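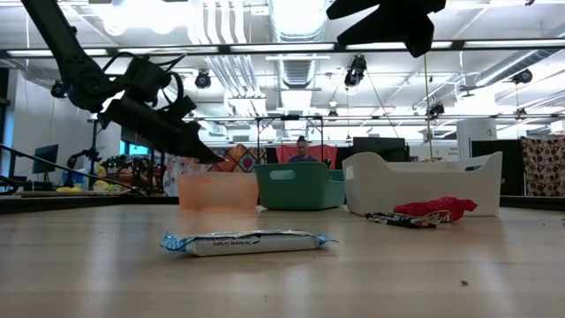 How should you store a mixed supply of candy bars so they keep through a summer?

Sort them by what is in them, put each group in its own open bin, and keep the bins in a dark cupboard that stays below 70 degrees.

I rebuilt our snack shelf in December and have had enough months with it to write down what held up. The old arrangement was one deep drawer. Anything bought recently went on top, anything old stayed at the bottom, and the mint bars gave their flavor to everything else.

The current system is three bins. Orange takes plain chocolate, green takes anything with nuts, and white takes the rest. White should be the widest, as "the rest" is always the largest group. Green is strictly for nuts because Thitima's nephew is allergic, and a color rule is easier to follow than a label that has to be read.

Lids: none. I tried them for a few weeks. People left them off, stacked them behind the bins and lost depth on the shelf. The wrappers already do the sealing, so a lid adds very little. Check the crimps at both ends before a bar goes in. If a crimp has opened or there is a pinhole along the back seam, eat the bar that week.

Handle openings in the sides are worth having. With them a bin pulls forward off a high shelf with one hand. The drawback is that small pieces fall through, so minis go in a zip bag first.

Strong flavors (mint, coffee, orange) get a second bag inside the white bin. That ended the transfer problem.

Empty wrappers do not go back in. This is the rule that fails most often at our place. A flattened wrapper looks enough like a full bar that you only find out by picking it up. Clear them off, wipe up the crumbs with a dry cloth, and then refill from the back so the older stock comes out first.

Our cupboard was at 68 degrees when I checked it this morning, May 13, 2020. Last summer it reached 81, which is enough to bring out a gray bloom on milk chocolate. Bloomed chocolate is safe and tastes a little dusty. I use it for brownies.

Next job is the tea shelf. Lamduan Sukprasert has asked for a drawer there and I am still against it.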